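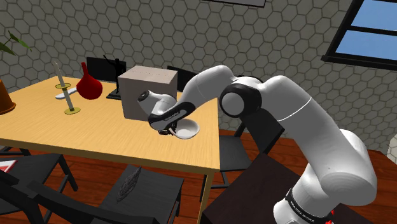 Home | About | Team | Season | Sponsors | Contact

About the Braltham Robotics Club
Posted in February by Lorna Soriano

The Braltham Robotics Club is an after-school program for students in grades 9 through 12. We meet in the James Building, second floor, from 3:15 to 5:30 p.m. There are 23 students in the club this year. No experience is needed to join, and about half of our new members have never written a line of code.

Most of our work is done in simulation. Students program a robotic arm inside a virtual room and test it there. The rooms are built by the students too, with furniture, walls, a floor, and ordinary household objects set out on a table. One of the rooms in use now is a dining room with gray hexagonal tile on the wall and a honey-colored table. The arm has to handle a small white bowl, and it shares the table with a cardboard box, a red vase, a candle holder and a monitor. The gripper takes the bowl by the rim. Getting a grip on a shallow bowl is harder than it sounds, and students usually spend a few weeks on it.

The club started as a lunch group with one laptop. The school gave us a room the next year, and we entered our first competition the year after that. The software we use now is a set of scripts called Grivari, which was begun by two seniors and has been passed down and added to by every group since. It loads a room, places the objects, runs the arm and keeps a log of each attempt. New members learn it by reading old logs and fixing small bugs.

How the year runs

Fall is for training. Students learn basic Python, how joints and coordinates work, and how to build a room. By November they are put into teams, and each team picks a task. Tasks this year include moving a bowl, clearing a table, and setting objects upright.

Winter is for the Bridedari Challenge, a regional contest for high school teams working in simulation. We are sending 6 teams. Each team turns in its code and a written report, and the judges run the code in rooms the students have not seen before. Last year our best team finished 19th. The report counts for a third of the score, so we start on it early.

In spring the teams trade projects and try to improve on each other's work. We also hold an open evening for families, where students run their programs on the big screen and answer questions.

Who runs the club

Lorna Soriano teaches computer science and has been the club's faculty advisor from the beginning. Marisa Galli teaches geometry and works with the teams on their reports and on the math behind the arm. Older students lead the fall training sessions.

Cost

There is no fee for students. Our budget this year is $425, which covers contest entry and snacks. School computers are available during meetings, and Grivari will run on most home laptops. Ask Ms. Soriano for the setup sheet.

Joining

Students can join at any point before the teams are set in November. After that, we take new members again in the spring. Come by the room during a meeting or leave a note at the front office. A parent or guardian needs to sign the activity form, and the late bus leaves at 5:45 p.m.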